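**Birth time rounded to the half hour: are progressions worth anything?**

*Genji Fukuda*

My mother swears I was born at half past four in the afternoon. My birth certificate gives no time at all, and she also swears it snowed in Rarkcombe that December, when my aunt says it rained all month. So I take the half past with some salt.

I paid for a reading in Lirnelthorpe last month. The astrologer put my progressed Moon on the Ascendant at age 41 and said that was why I changed jobs. I changed jobs because the firm shut. When I asked how sure she was of the Ascendant she said "the chart speaks for itself". Does it? How far out could it be if my mother is wrong by half an hour?

**Mireille Picard**

Quite far. The Ascendant gets through a degree every four minutes on average, and faster or slower depending on the sign and how far north you were born. Thirty minutes can easily be seven or eight degrees, and more with the quick signs. A progressed Moon covers a degree in a month or so, which means the "age 41" contact might belong to 40, or to 42. Your progressed Sun barely notices.

I've read charts for years and I'd still not hang a job change on a rounded time. Ask her to cast it for 4.15 and 4.45 as well and see what survives. If she won't, keep your money. I'd also want to know which house system she used, as the cusps will shift too.

**Uthai Chaiyaporn**

just use noon. everyone famous has a noon chart anyway and they come out fine

**Bethel Yimer**

Noon charts "come out fine" when you already know the life story. I once gave a study group the chart of a dull cousin of mine and told them it was a saint's. Plenty of Neptune was found. Nobody blinked.

Mireille's sums are right, but I'd go further. Rectification (working backwards from events to fix the time) gets sold as the cure, and I don't trust it. With enough points and enough events, something will always fit. My own was done twice, by Zeleke and then by a friend using Skutano, and I got two different rising signs, each with a confident page of reasons.

If you want to try it anyway, write down your events with dates before anyone touches the chart, and keep a few back to test it on. 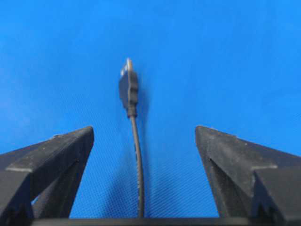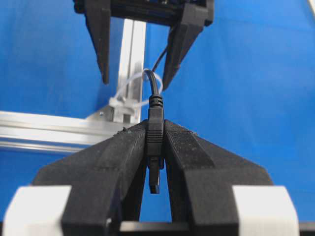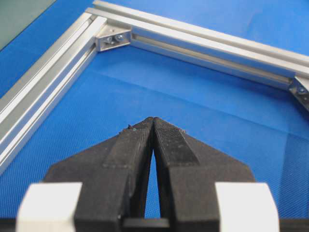
**Eyerusalem Worku**

Can I still use my Moon sign if I have no birth time at all?

**Mireille Picard**

Usually you can. The Moon stays in one sign for two days and a bit, so look up where it was at the start and end of your birth date, in local time. If the sign is the same at both ends, it's safe to use. If it changes during the day, you have two candidates and should leave it at that.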